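Two-legged tie abandoned at half-time: does the first-leg lead still count, and what about the cards?

Asked in Soccer: Rules and Competitions
Posted by keeper_notes

I keep the records for a small amateur cup, and the bylaws we inherited are thin on abandoned games. Details:

First leg: Plavgate 2, Rondiretti 1. Completed, no dispute.

Second leg, played in November at Rondiretti's ground: the home side led 1-0 when the referee stopped it at the interval. Half the floodlights had failed and could not be restarted. Aggregate at that point was 2-2. One Plavgate defender had been sent off for a second yellow, and a Rondiretti midfielder had a single yellow.

Our bylaws say only that "an unfinished match shall be replayed." They do not say whether the replay starts at 0-0, whether both teams begin with 11 players, or whether the cards stand. Plavgate wants a full replay. Rondiretti wants the second half only, with the 1-0 score kept and Plavgate down a player. Who is right, and where is it written?

Three replies

Jumia

The Laws of the Game give you the starting point. Law 7 says an abandoned match is replayed unless the competition rules or organizers determine otherwise. Your bylaw repeats the first half of that and adds nothing, so the default applies: a new match, 0-0, full 90 minutes, 11 against 11.

The match being replayed is the second leg only. The first leg was completed and its result stands, so Plavgate starts the replay ahead 2-1 on aggregate. Goals from the abandoned game are struck from the scoring table. Keep them in your file anyway, marked as void.

Cards are a separate question. The Laws do not tell you how long a suspension lasts or what happens to a caution in a voided match. That belongs to your disciplinary code, or to the code of whatever association you are affiliated with. Many codes keep the dismissal on record even when the match is void, and the player serves the ban in the next eligible fixture. Whether the replay is that fixture depends on the wording. Look for "next match" versus "next match in the competition."

Two practical points. First, check squad eligibility for the replay. Some competitions restrict it to players registered on the date of the original match — others use the date of the replay. If yours is silent, get a ruling in writing before either team names a squad. Second, confirm that the referee's report gives the time of the stoppage and the reason for it. A floodlight failure is normally treated as nobody's fault, but a home club can be held responsible if the ground was not properly maintained, and the report is where that argument starts.

offside_2825

Replay the whole thing. We had one called off for fog in the second half and they just played it again the next week, nobody argued. The red card guy played too I think. Your league might be different.

Crăciun

Jumia has the default right, but I would not dismiss Rondiretti's position so quickly. "Unless the organizers determine otherwise" gives the organizers real discretion, and several professional competitions now resume from the minute of the stoppage with the same score, the same players on the field and the same number of substitutions left. It is a legitimate format. The difficulty is that your bylaw uses the word "replayed," and a replay is not a resumption. If the organizers order a second half only, Plavgate has decent grounds for an appeal.

On the dismissal: if you order a replay, Plavgate starts with 11. A team cannot begin a new match short because of a card shown in a void one. The individual player may still be suspended, in which case somebody else takes the place.

Amend the bylaw before next season. One paragraph covering the score, the clock, cards, eligible players and who pays the second referee fee would have settled this. Do not apply the amendment to the current tie.

Last edited by Crăciun on Monday, December 16, 2024 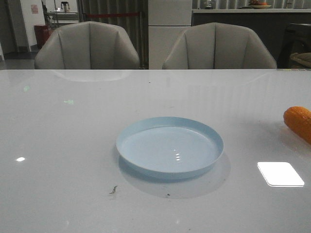
keeper_notes replied that the bylaw wording had decided it: a full replay at 0-0, first leg standing, with the suspension question sent to the county association for a written ruling.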